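Workshop notebook, sorting bench
26/02/2025
Present: Faizal Hutapea, Nuria Bogale, Kamarul Oei
Entry kept by Faizal Hutapea

1. Purpose of the session

The January entries left open how mixed household goods should be grouped when only two baskets are available. The working rule going in was that toiletries and tableware go to the left, and food and drink go to the right. Nuria Bogale had asked that the rule be tried with goods of very different shapes, and the Skarnwood list was used as the guide for what to bring out.

The dark cloth was kept on the table. Both baskets were set side by side with a handle of each toward the middle. The mug and the lotion bottle stand well in the left basket, and the lighter goods are placed among them. On the right, the banana and the peach share the space with the cans. One lime remains on the cloth in front of the left basket. 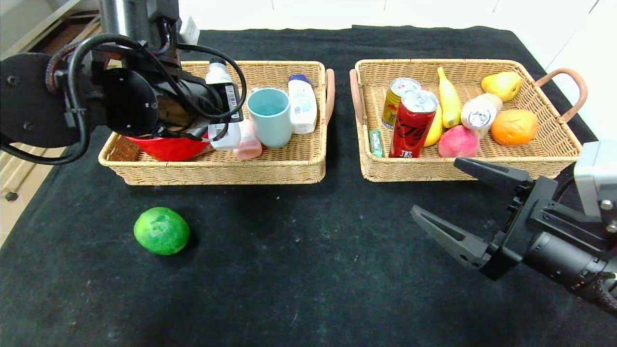
2. Cans

Cans are to be placed upright and against a basket wall where the wall allows it. The rim of the red can is bent out of shape, pinched at the left and right and bulging near one edge. The tab lies flat. Under the existing rule a can with a bent rim may stay in the set, but it is to be entered in the log as dented and must not be used as a base for stacking.

The barcode sticker sits just below the rim and projects a little past the side of the can. Stickers on the next set should be pressed down fully before the goods are given out. Kamarul Oei will amend the preparation sheet. 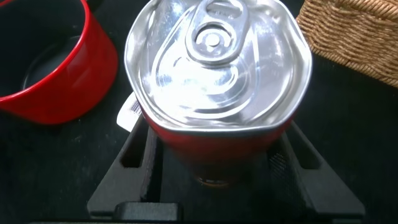
Should a dented can be replaced before the next session?
It stays in use until it leaks or no longer stands upright on a flat surface. Replacement cans are drawn from the Lovemard shelf and logged the same day.

3. Fruit

Fruit is the least settled part of the procedure. The written limit for limes is nine days on the bench, after which they are discarded whatever their appearance. The condition of the peel is to be noted at each session, in words that a colleague could check later.

Lime, this session: green, paler and more yellow toward one end. A dent on the other half, near the upper edge, with a shallow crease running down from it. Peel slightly wrinkled near the dent. Entered as "marked, usable."
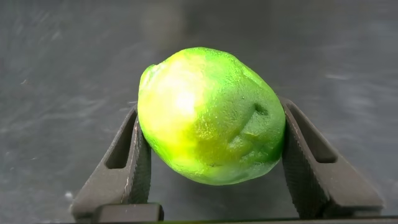
Nuria Bogale remarked on reading the draft that "marked" is too broad a word, and that the Górecki sheets separate pressure dents from soft spots. She would prefer that the two be recorded in separate columns. The point is accepted - the column headings will be changed before any further fruit is entered.

4. Goods outside the baskets

A lime and a gray cup with a red rim were also considered together on the bare cloth. The cup is empty and stands with its mouth up. Its group is clear under the rule (tableware, left basket). The lime belongs on the right by the same rule, although a small fruit would fit inside a cup and save space. Placing fruit in cups is not permitted for the present, as it makes the contents list hard to check.
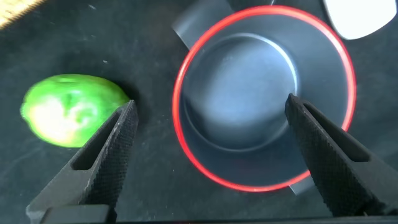 5. Matters outstanding

Column headings for fruit: Nuria Bogale.
Preparation sheet, sticker step: Kamarul Oei.
Cloth to be brushed before the next session - pale specks show plainly against it.
Copy of this entry to Joana Godinho for the Plundovov folder.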